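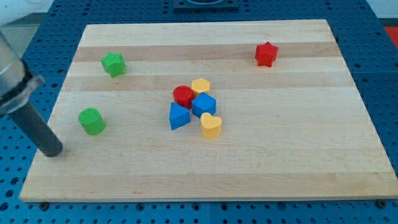

2021-06-14
By Trinity Delacroix

Gelura is the planning and control package we use for tabletop pushing, and this README covers the software along with the small set of recordings that ships with it. It takes a typed instruction, works out which object you mean, and sends short planar pushes to the arm until the planner is satisfied or the step limit runs out. Instructions name things by colour and shape together, and you need both on a board like ours: "the star" could be the green one or the red one, and "the yellow block" could be the heart or the hexagon. If you leave one half out, the parser will ask you which you meant, and it will go on asking quite patiently until you tell it.

**What's in the repository**

- `perception/` finds the blocks and estimates a centre and a heading for each
- `planner/` picks a contact point and a push direction
- `control/` streams tool positions to the arm and holds the height above the board
- `recordings/` has 171 episodes, each with its instruction, the tool path and the camera images

**Getting started**

Run the calibration script before anything else, even if you calibrated yesterday. It writes a file called `board.yaml`, and everything downstream reads its origin from there. Kristof Verhoeven wrote the script and keeps the defaults sensible, so you should be able to press Enter through most of it. After that, start `control` first and `planner` second. The other order works too, but the planner will fill your terminal with warnings while it waits, and some of them look much scarier than they are.

**About the recordings**

Every episode stops at 600 control steps if it hasn't finished sooner. We kept the ones where the push went wrong, and they carry the label `incomplete` — please don't filter them out before you've had a look, as they've been very useful to us for testing recovery behaviour. Yung-ching Hsueh checked all the labels by hand, and we're very grateful!

**Known problems**

Tight clusters are still the hard case. When blocks are touching, perception will sometimes merge two of the same colour into one outline, and the planner then aims for a centre that belongs to neither. Setting `split_contacts: true` helps a fair bit, at the cost of a slower update. Headings for cylinders are meaningless and should be ignored. Godelieve Dijkstra is rewriting the contact model and hopes to merge it in October, so please hold off on large changes to `planner/` until then.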